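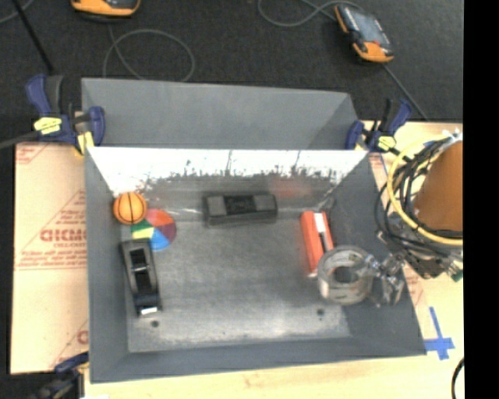 Gripper at the tape roll in the gray bin, with the middle of the floor clear.

Wollivano 2 is out, and it finally knows where the walls are

Feb 27, 2022

Wollivano 2 went up on the download page last night and I've spent most of today poking at it, so take this as a first look from somebody with too much coffee in him. Short version: if you run a bin picking cell and you've been putting off the upgrade, read the bit about config files first and then go for it.

For anyone who hasn't met it, Wollivano is the grasp and motion planning package that comes out of the Skistow group. You feed it a depth image and a model of your bin, it hands you back a ranked list of grasps, and each grasp comes with an arm path that (in theory) doesn't hit anything. I've been on the old version since before they had a proper installer, and I've complained about it plenty on this site, mostly about walls.

So, walls. The old planner scored every grasp first, purely on how good the finger contacts looked, and only then asked whether the arm could get there. If you had an object out in the open that worked great. If you had something up against a side wall, you'd get a lovely list of grasps that all needed a wrist to pass through solid plastic, the checker would throw out every one of them, and the cell would sit there. Then it would time out, take another image of the same bin, and do it all again. I had a script that watched for this and nudged the object toward the middle. I'm not proud of the script.

In version 2 the scoring and the reachability check happen together. The planner keeps a rough distance map of the bin and the arm, and a candidate that would put the fingers too close to a wall gets marked down right away, before any time goes into planning a path for it. It will also tilt the approach. The old one really wanted to come straight down and treated anything else as a last resort. Now a slanted approach over the rim is an ordinary candidate, scored like all the others, and you can see it in the viewer as a little fan of arrows leaning in from the side.

I dropped a roll of clear tape near the right wall of my own test bin this morning, which under the old version was my standard way of ruining an afternoon. Clear stuff is bad news for the depth camera to begin with. You get holes in the cloud where the tape should be, and then some points that belong to the floor underneath, and the old segmenter would cheerfully decide there were several small objects there. The new one has a step that compares the color image to the depth image and flags regions where the two disagree. It doesn't fill in the missing surface, which I think is the right call. It marks the region as uncertain, pads it a bit, and lets the planner decide if it can get fingers around the whole thing. On my bench it picked the tape. It also failed to pick it a couple of times, closing a little too high and coming away with nothing, so don't throw out your retry logic.

Speaking of retries! There's now a proper retry policy and you can set it in one place. Used to be that retries lived partly in the planner, partly in the gripper driver and partly in whatever you had wrapped around it all, and they'd fight. Now a failed grasp gets recorded against that spot on the object, with a penalty that fades as the bin changes. If something else gets picked nearby and the object shifts, the penalty goes away. I like this a lot. My cell used to try exactly the same bad grasp until I walked over and moved the thing by hand.

Timing is the other headline. The default planning budget is 500 milliseconds per pick, and you get the best answer found by then. You can raise it. I tried giving it a lot longer and the picks got a bit nicer in the corners and no different anywhere else, so I've put it back to the default. What matters more to me is that it respects the number. The old budget setting was more of a suggestion, and if you were unlucky with a long, flat part lying along a wall it would wander off for ages.

Control side, there's less to report. The approach move now slows down over the last stretch by default, and it watches wrist force while it does so. If it touches something early it stops and backs out along the path it came in on. You could do this before with your own controller, and the Trostwood driver has had it for a while, but it's nice that it works out of the box. The backing out part is what I'd point to. The old stop was just a stop, leaving the hand in the bin and the arm in a fault, and recovering from that meant jogging it out by hand and hoping.

One thing I didn't expect to care about is cables. You can now attach a simple flexible volume to any link on the arm, meant for hoses and cable bundles, and the planner will try to keep it from dragging across the bin rim. It isn't simulating the cable. It's basically a fat sausage that hangs down and lags a bit behind the joint it's fixed to. But if you've ever had a loose loop catch on a clamp handle halfway through a retreat, you'll want that sausage. Setting it up took me one evening on the release candidate, most of which was me measuring the wrong side of the wrist.

Same goes for clamps and other bits of fixture. There's a little tool called the keepout editor where you drag boxes over the point cloud and save them with the cell. I used to do that by typing coordinates into a text file and then squinting. The editor is ugly, it forgets your zoom level each time you save, and I'm never going back.

Okay, the config files. This is where people are going to get mad. The cell description format has changed and the converter that ships with the release doesn't handle custom gripper models. It runs, it says it's finished, and then the finger geometry is just missing from the output. The planner will start up fine with a hand that has no fingers, and it'll plan some very confident paths. Please check your gripper in the viewer before you let the arm move. It's issue 123 on the tracker and there's a fix promised for the next point release, but for now you copy the finger block over from your old file and rename two fields. The notes tell you which ones, down near the bottom, in a section most folks will skip.

A few smaller things I ran into:

The viewer needs a newer graphics driver than before and gives you a black window if you don't have it, with no message at all.

Logs are bigger. Every pick now saves the full candidate list and the color and depth images, so a day of running fills a disk faster than you'd think. There's a setting to keep only the failures and I'd turn that on.

Replay is great. You can load a saved pick and step through why each grasp was rejected, with the reason written out in plain words. I found a bad bin wall angle in my own setup this way. I'd been modeling the side walls as straight up and down when they slope outward, and had been losing good grasps to a wall that wasn't there.

The Nasution camera plugin isn't updated yet. If that's what you run, stay on the old version for now, or be ready to write a small adapter yourself. I asked in the forum and was told it's being worked on, without a date.

The release notes list 197 closed issues, and I've been through maybe the first page. A good chunk look like typo fixes and build stuff, but there's a hand-eye calibration fix in there that I want to try properly, since my cell drifts a little between morning and afternoon and I've always blamed the camera mount.

It's the same license as before and the same download page, with the old version still up next to it. The Skistow folks say they'll keep patching the old branch until September, so there's time if you've got a cell in production that you don't want to touch. I'm leaving my second cell on it until the converter's fixed. If you've already moved over with a custom gripper, drop a comment and tell me how the finger block went, particularly if you've got more than one hand defined in the same file. I only have the one and the notes don't say.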